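Visit to the Rovine open day, 24/04/2018

In April I went to the open day of Rovine, which is a furniture showroom and a small workshop in one building. I wanted to see it for a long time, because we are planning a new tea room for our company, Clirel, and we still have no tables for it. I write this report for my colleagues who could not come, and I put it on our page so other people can read it too.

The way there is not difficult. From the train station it is bus 6 and then a walk of 10 minutes along the canal. The entrance is at the back of the building, and the sign is quite small. I walked past it and had to return. At the door you get a paper map and a sticker for your jacket.

The first part of the tour is the workshop. They let us in by small groups, and our group had to wait a little in the corridor. Inside they showed how a table top is cut and how the edge is finished. It was loud, so I did not understand every word, but the man who guided us was patient and repeated things when I asked. I learned that the edge takes more time than the top. He let us touch one edge before sanding and one after, and the difference is very big. I also learned that the corner of a square table is the place where most damage happens in a cafe, so they make it a little bit round when the customer agrees.

Then we went to the room for chairs. Every chair has a card with the price and the name of the cloth. The cloth comes from a supplier called Prodo. I sat on many chairs, and I can say that the upholstered ones with a curved back are the best for a long talk. For a short lunch they are maybe too soft. In light gray they look very nice, but I am afraid of coffee on them. The navy blue is safer, and I liked it more than I expected from the catalog.

After the chairs there is a break, and the coffee is from Tăng, a small coffee house in the same street. It was strong and good. There was also tea, but it was finished when I came to the counter. The visitors can use the tables of the showroom during the break, and I think this is a clever idea. You learn more about a table when you eat at it than when you only look at it.

I tried 2 kinds. The first was a round one, too low for me, and my knees were not happy. The second was the small square table with white top in marble pattern. It is good for two persons with cups and one plate. For four persons it becomes difficult, even if four chairs can stand around it. Somebody must keep the phone in the pocket. The pattern has thin gray lines, and in the strong light of the showroom they are calm for the eyes. I was thinking before that marble pattern is something for hotels, but in this small size it is friendly.

I asked about the price, and the answer was 2670 for a set with table and chairs, delivery not included. It is more than our plan. They told me there will be a sale in July of pieces from the showroom, with small scratches, and that we can write to them in June to get the list. I left our address.

The last part was a short talk about cleaning. I made these notes for us:

Wipe the white top soon after tea, coffee or red fruit.
Use a soft cloth and a little soap, no powder.
Do not pull the table by the top, lift it from below.
Put felt under the legs of chairs if the floor is hard.

My opinion is that we should take the white square table, one for each window, and mix the light gray chairs with the navy blue. Fruit looks very good on it, with a plain white plate, and we wanted to have fruit in the tea room anyway. The strawberries show their color much better on the white top than on our old brown desk. 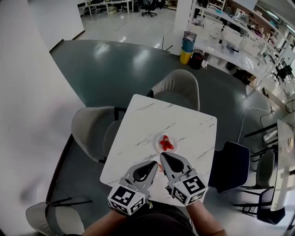
I still need to measure the wall between the windows, and the door also, because the seller asked for the width of it. If somebody from the office has the old floor plan, please leave it on my desk. The catalog and the cloth samples are in the kitchen, on the shelf over the sink.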